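Flerkwood Reader for Windows tablets

Version 2, desktop and tablet
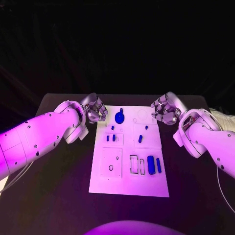

Flerkwood is a reading and clipping app from Bovent. It saves web pages, newsletters and PDF files to your device so you can open them without a connection. The tablet edition has the same features as the desktop one, with larger buttons and a side panel that opens from either edge.

Saved pages are stored as plain files in a folder you choose. You can move the folder to a memory card or a network drive and point the app at it again from Settings, Library, Location.

What you get

Offline copies of articles, with or without pictures
Search across the full text of your library
Highlights and notes, exported as text or CSV
Night theme and two reading fonts, Zelside and Mughal
Import from browser bookmarks

What you need

The download is 83 MB and takes up 688 MB once the dictionaries are installed. You can leave the dictionaries out during setup and add them later. The menus have been translated into 73 languages, but the help pages are in English only.

Older phones are no longer supported. If you have the phone app already it will keep opening saved pages, but it won't sync with version 2.

Buying and updates

One licence covers every device you sign in on. Updates within version 2 are free and install when the app is closed. If you bought version 1 through the store, sign in with the same email address and the upgrade price will show in your basket.

The next update is planned for October and adds printing from the side panel.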